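Switching a four-person office to wireless mice -- worth it?
Small Office Setup > Hardware and Supplies

deskrow
We run a small bookkeeping office in Stavley, four desks in two rooms. Everyone is on wired mice that came with the computers. The cords catch on the monitor stands and one of them has a split in the jacket. I have 200 dollars left in the supply budget and it has to be spent by the end of January. I'm thinking wireless for everyone. Any reason not to?

pell_mell
Batteries. That's the reason not to. We did this at our Markbridge branch and within two months people were pulling batteries out of the wall clock.

tollgate30
Get rechargeable ones then. Mine goes weeks on a charge. I plug it in when I leave and it's full in the morning.

pell_mell
Weeks for you. We have people who do data entry all day. They forget to charge it, it dies at 10 in the morning, and then they come ask me for a spare.

deskrow
How many spares do you keep?

pell_mell
Two, both wired. They're always in use, which should tell you something.

quillfeather
I'd ask each person what they want before buying four of anything. I bought a matching set for our office once and two went back in the drawer. One woman has small hands and couldn't reach the side buttons. Another guy is left-handed and the thing was shaped for a right hand. Neither of them said a word until I noticed they'd gone back to the old ones.

I'd also let people pick a color if the model comes in more than one. It sounds silly but it solved a real problem for us. We have shared desks and the black ones all wandered. Mine is pink and it has stayed on my desk since the day I got it.
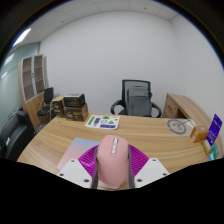

The other thing is the surface. Our desks are light wood with a smooth finish and the cheaper optical mice skipped on it, mostly near the edges. A plain cloth pad fixed that for a few dollars each. Try one mouse on your own desk for a week before you order the rest.

deskrow
Good point on the left-hander, we have one. Our desks are a glossy white so I'll test that too.

hob_and_nail
Going to disagree with most of this. A wired mouse costs a third as much and doesn't need charging, pairing, or a dongle someone will lose. If the cord catches, run it behind the monitor and clip it to the back of the desk. I look after 30 desks at Gronow and all of them are wired. I replace maybe three a year.

tollgate30
Nobody is buying for 30 desks here. It's four.

hob_and_nail
Same math, smaller number. Spend the 200 on a decent chair.

pell_mell
You are not getting a decent chair for 200.

quillfeather
Used, you can. There's a clearance place in Hammont that sells off office furniture. But I don't think deskrow asked about chairs.

deskrow
I didn't, but one of ours does sink when you sit in it.

marlrow
On dongles: if the receivers stay in the computers all the time, they don't get lost. Put a small label on each receiver and the same label on the bottom of the mouse. We had two swapped after a desk move and spent half a morning watching the pointer move on the wrong screen.

Also check whether the mouse turns itself off when idle. Some take a second to wake up and it bothers people more than you'd expect.

deskrow
Thanks all. Plan for now is one wireless to test on my desk, one left-handed wired because she asked for wired, and cord clips for the rest. If the test goes OK I'll order two more before the month is out.

hob_and_nail
Clips first. You may find you don't need the others.

pell_mell
Keep the old ones either way. Even the one with the split, if you tape it.

marlrow
Please don't tape it. Throw that one out.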